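Household Water and Waste, Week 7: What Goes Down the Plughole

Reading for Friday: Nina, chapter 2. It is short, and the seminar goes much better when somebody has opened it.

Last week we followed clean water from the main to the tap. This week we go the other way, which is less popular with students and far more popular with plumbers.

Grey water is what leaves sinks, baths, showers and washing machines. Black water leaves the toilet. Kitchen sink water sits awkwardly between the two. Some writers call it dark grey, as though choosing paint, and many reuse schemes leave it out altogether on account of the fat and food scraps.

Fat is the main villain. It goes down as a liquid, cools in the pipe, and sets on the wall, where it collects rice, coffee grounds and anything else passing. Washing-up liquid breaks it into small drops, and hot water keeps it moving for a while. Neither makes it vanish. They mostly help it become a problem further along the street, under somebody else's house. 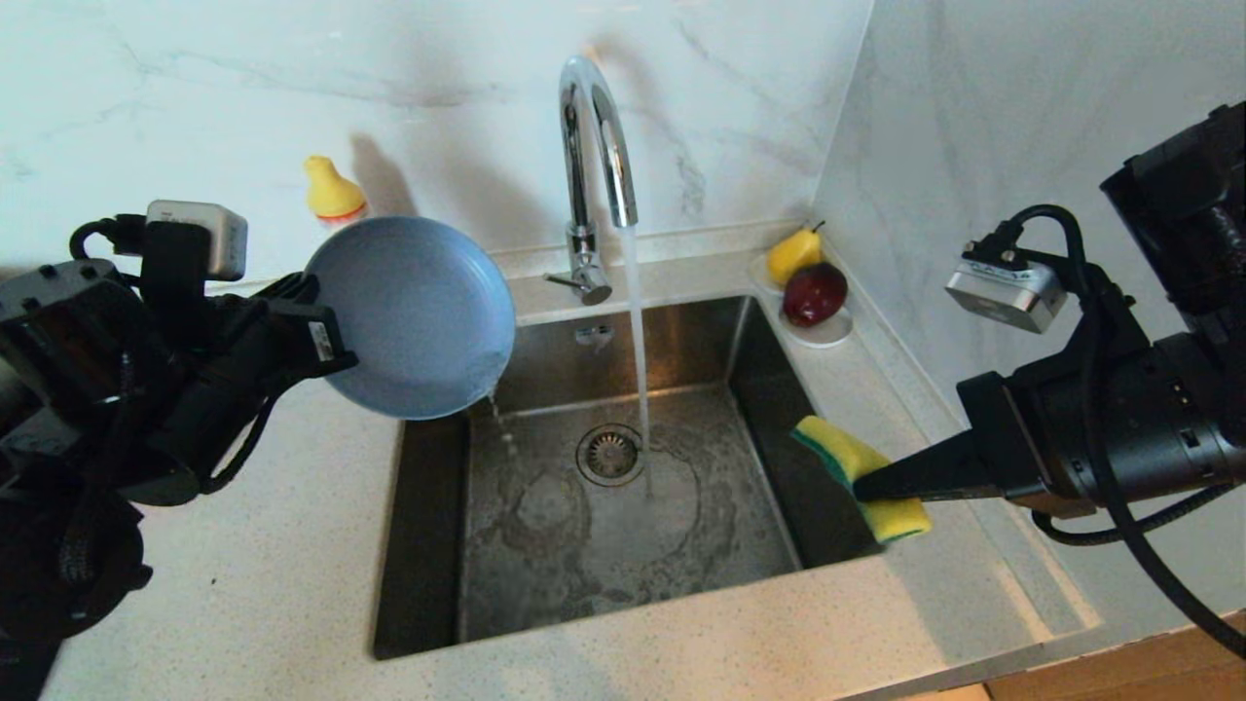 Department of Building Services, Pukmont College

The trap is the bend under the sink. It holds a plug of water that keeps sewer air out of the kitchen. Leave a sink unused for long enough and the plug dries up, after which the kitchen will let you know. A trap can also be sucked empty when a large volume of water rushes down a badly vented pipe. Learn the word "siphonage" and spell it with an i; Dr Sotelo marks the paper and has views.

Grease traps are a separate thing, in spite of the name. They slow the flow so that fat floats and solids sink. They need emptying. In the Prondwood canteen case (handout 8) the trap had been fitted correctly, signed for, and then forgotten behind a freezer.

For the seminar, bring a sketch of the waste pipes under one sink you know well. Label the trap, the vent if you can find it, and the direction of fall. Artistic merit carries no marks, as last year's group discovered.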